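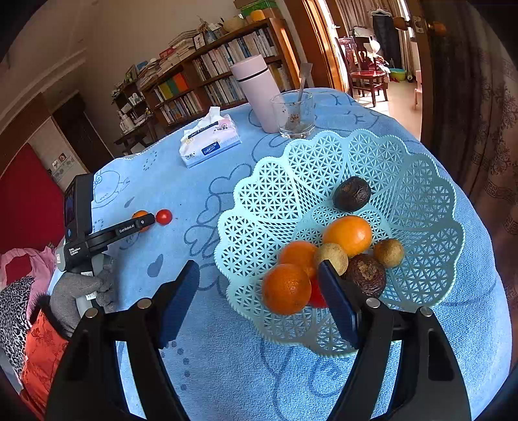
Fruit basket on a round table: oranges with smaller fruit, and a cherry tomato on the cloth.

Flindance Table Fruit

README, release 7
Last edited Wednesday, March 20, 2019

What is in this package

Flindance Table Fruit is a set of photos of fruit kept out on tables at home, with a written record for each photo. The records say what kinds of fruit are there, what the fruit is kept in, what the table is covered with, and what other everyday things share the table. There are 3582 photos from 121 households. It was put together by the Larnura household objects group.

The set covers fruit in baskets, bowls, plates, colanders, trays and plastic bags, and fruit lying directly on the table. Kitchen tables, dining tables, coffee tables and folding tables are all included. Fruit in refrigerators is not included, and neither is fruit on store shelves or market stalls. Those are in a separate package called Kestach, which has its own README and a different label list.

Why tables

Most fruit photos that are easy to get show one kind of fruit on a plain background. Fruit on a family table is mixed. Oranges sit on top of things, small fruit rolls into the gaps, and a tomato ends up in with the rest. There are cups, tissues and thermoses close by, and the tablecloth often has a busy print. We wanted records of fruit in that state, because that is how people come across it when they reach for some.

Files

photos/
The photos, one folder per household. Folder names are random codes.

records.csv
One row per photo. Columns are listed below.

items.csv
One row per labeled item. Join to records.csv on photo_code.

labels.txt
The 36 item labels, one to a line, with a short note on each.

changes.txt
What changed between releases.

Columns in records.csv

photo_code: the code of the photo.
house_code: the code of the household.
table_shape: round, square, rectangular, other, unclear.
cover: none, cloth, plastic sheet, placemat, other.
cover_print: plain, checked, floral, figures, other.
holder: basket, bowl, plate, tray, colander, bag, none.
holder_material: plastic, metal, glass, ceramic, wicker, wood, unclear.
holder_open: yes if the sides have holes you can see through, otherwise no.
loose_fruit: yes if any fruit lies outside the holder.
notes: free text, often blank.

Columns in items.csv

photo_code: as above.
label: one of the 36 labels.
place: in_holder, on_table, other.
hidden: none, part, most.
sure: yes or no. See the section on unsure labels.

A worked record

The photo at the top is filled in like this.

table_shape: round
cover: cloth
cover_print: figures
holder: basket
holder_material: plastic
holder_open: yes
loose_fruit: yes
notes: scalloped rim; star and triangle cut-outs; terry cloth tablecloth with hearts, clouds and cartoon figures

In items.csv it has a row for each of the three oranges in the basket, all with sure set to yes. The two small tan fruits are labeled small_round_brown with sure set to no. They could be longans or small kiwis. The two dark wrinkled ones go under dark_wrinkled, also with sure set to no, as passion fruit and avocado were both suggested. The red item partly behind an orange is labeled tomato, hidden part, sure no. The cherry tomato on the cloth is cherry_tomato, on_table, sure yes. Next to it is a small orange fruit, entered as small_orange_fruit with hidden set to part.

The thermos, the drinking glass, the spoon and the tissue pack get rows too, under the table-item labels. The glass has a dark residue in it. We do not record what a drink is or was, so its row just says drinking_glass.

How labels were chosen

The first label list had a name for every fruit and nothing for the ones we could not name. That did not work well. People filled in a guess and moved on, and the same fruit came out under different names in different photos. The present list has four kinds of labels:

Named fruit, such as orange, apple, banana, pear and lemon.
Look-alike labels, such as small_round_brown, dark_wrinkled and small_orange_fruit.
Vegetables that are often kept with fruit, mainly tomatoes, cherry tomatoes and cucumbers.
Table items, such as thermos, drinking_glass, mug, spoon and tissue_pack.

Tomatoes caused the most questions. Some households keep them with the oranges and some keep them with the onions. We label them wherever they are and leave it to you whether they count as fruit. To drop them, filter out tomato and cherry_tomato.

Cherry tomatoes are separate from tomatoes by look only. If just a patch of red skin shows and the size cannot be judged, the label is tomato and sure is no.

Unsure labels

Each photo was labeled by two people who did not see each other's answers. Where they agreed, the label stands and sure is yes. Where they disagreed, they looked again together. If they still could not settle it, the item got a look-alike label or the more general name, and sure was set to no.

We asked people to label from the photo alone. A person who knows that a household buys passion fruit every week should still not write passion fruit for something dark and wrinkled at the bottom of a basket. This makes the set less tidy but keeps the labels tied to what can be seen.

If you need clean labels only, keep the rows with sure set to yes. You will lose a lot of the small fruit.

Holders

Baskets and bowls are told apart by shape and by the openings. A holder with a lattice or cut-outs all around the side is a basket, even if it is molded plastic. A solid one is a bowl. Colanders have small regular holes and usually a handle or feet — when in doubt we used basket.

Color is not a column. We tried it for one release under the working name Stasiv and took it out again. Pale blue, aqua and light green were being mixed up too often, and indoor lighting made it worse.

Tablecloths

The cover_print column takes the main print only. A cloth with hearts, clouds and cartoon figures on it is entered as figures, and the rest goes in the notes. Terry cloth, cotton and linen are all entered as cloth. Clear plastic laid over a cloth is entered as plastic sheet, and the cloth under it is mentioned in the notes.

Known problems

Oranges are the most common fruit and make up too much of the set. Berries are rare, as most people keep them cold.

Fruit at the bottom of a deep holder is often missed. An item has to show at least some skin to be labeled, so the records do not tell you how much fruit a holder has in it.

Ripeness is not recorded. Wrinkled skin can be normal for one fruit and a sign of age in another, and our labelers did not agree on it.

Peeled and cut fruit is labeled with the same name as whole fruit. A later release may split these.

The photos taken in August have more melons and peaches than the rest. If you split the set by month, check this first. We suggest splitting by house_code in any case, so that the same basket and the same tablecloth do not turn up on both sides.

Fine and poor uses

The set is meant for work on finding and naming fruit in cluttered places, for studies of how food is kept at home, and for teaching people how to label mixed items. It is not suited to estimating what a household eats. A table shows what is out at one moment and leaves out the cupboard, the refrigerator and the balcony.

Please do not use it to judge whether fruit is safe to eat.

Reporting a mistake

Send the photo_code, the label as it stands and the label you think it should be. A line on what you can see in the photo helps. Corrections go into the next release and are listed in changes.txt. Photo codes stay the same from release to release.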